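Chapter 6
What Will It Cost, and When Do You Pay?

I'll own up early: my first equipment budget had one line in it. It said "robot arm", with a price beside it, and I was pretty proud of that! Then came the grippers, the table, the mounts, the cabling, the spares -- nearly 300 line items by May, and I'd planned for four.

So in this chapter we'll budget backwards. We start with the job (sorting and packing garden tools, for a grower I'll call by its trade name, Gumico) and let the job tell us what to buy. Before you ring a dealer, write down every object the gripper has to handle, and note its shape, its weight and whether it has an edge on it. 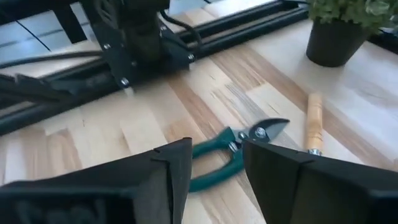 Pruning shears between the fingers, and the tool bag on the bench.

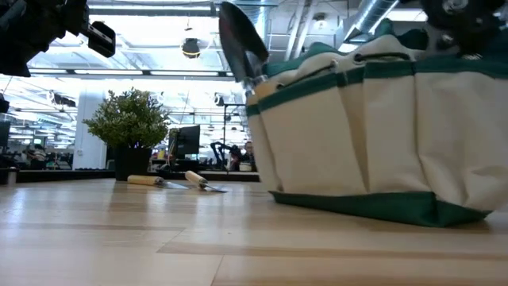
6.1 Getting two quotes you can compare

I asked Grilteo and Yimer to price the same list. One put the fingers in with the arm, and the other charged for them separately, so my first job was a bit of colour-coding.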